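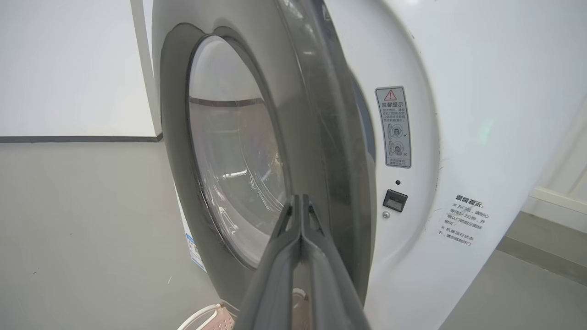
Chapter 4
Sleep and the Body's Daily Clock

Think back to the last time you slept really badly. Perhaps you were snappy at breakfast, couldn't find the right word in a meeting, and ate three biscuits before eleven without noticing. Now think of the last time you slept well, properly well, and woke a minute before the alarm. Same person, same job, same kitchen, and yet it can feel like a different life!

Sleep is one of my favourite subjects to teach, and I hope some of that rubs off on you. We spend close to a third of our lives doing it, and the body stays wonderfully busy all the while. Your heart slows, your temperature dips, your muscles let go, and your brain runs through its stages again and again until morning. In Chapter 3 we looked at how food becomes energy. In this chapter we look at what the body does when it finally gets to put its feet up.

By the end of the chapter you should be able to explain what the body clock does, describe the main stages of sleep, and keep a simple sleep diary for yourself or for someone you care for.

4.1 A clock you carry with you

Deep in the brain, just above the place where the nerves from your two eyes cross, sits a tiny cluster of cells that keeps time. Left in a dark cave with no watch, most people would still go on sleeping and waking in a pattern close to a day long. Close, but a little off, and so the clock needs setting. Light is what sets it, above all the light of morning.

When daylight reaches the back of the eye, a signal goes to those cells and the whole body hears the news: it's day, get going. As evening comes and the light fades, the brain starts to release melatonin, the hormone that tells the body night has come. Bright lamps late in the evening can delay it (so can the screen you are possibly reading this on).

Meals, exercise and company nudge the clock too, though more gently. A walk before breakfast is a lovely way to use several of these at once, and it costs nothing.

Try it: for 14 days, write down when you first went outdoors and when you felt sleepy that night. Don't change anything yet. We'll come back to your notes in section 4.5.
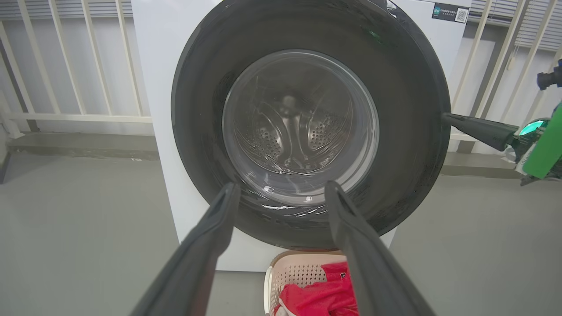 4.2 The pressure to sleep

The clock is only half the story. From the moment you wake, a substance called adenosine begins to build up in the brain, and the longer you are awake the more of it there is. That heavy, drooping feeling at the end of a long day is partly its doing. Sleep clears it away, and you start again.

Caffeine works by sitting in the places where adenosine would normally land. The adenosine is still there, waiting, which explains why tiredness can come back with such force when the coffee wears off. A long nap in the late afternoon does something different: it uses up part of the pressure you were saving for bedtime. Short naps early in the afternoon suit many people very well.

When clock and pressure agree, falling asleep is easy. When they pull in different directions, as they do for night workers and travellers, it can be very hard work indeed, and we turn to those two groups next.

Text by Lucrezia Fabbri. © Srisuk Health Readers. Contact us | Back to top

Comments

nightshift_mo
Been on nights for years and this is the first time the caffeine thing has made sense to me. Will there be more on shift work in 4.3?

Pat H
Using this with my adult learners in April. They loved the cave bit and argued about it all through the tea break!

Greta
Day 6 of the diary. I go outdoors much later than I thought I did.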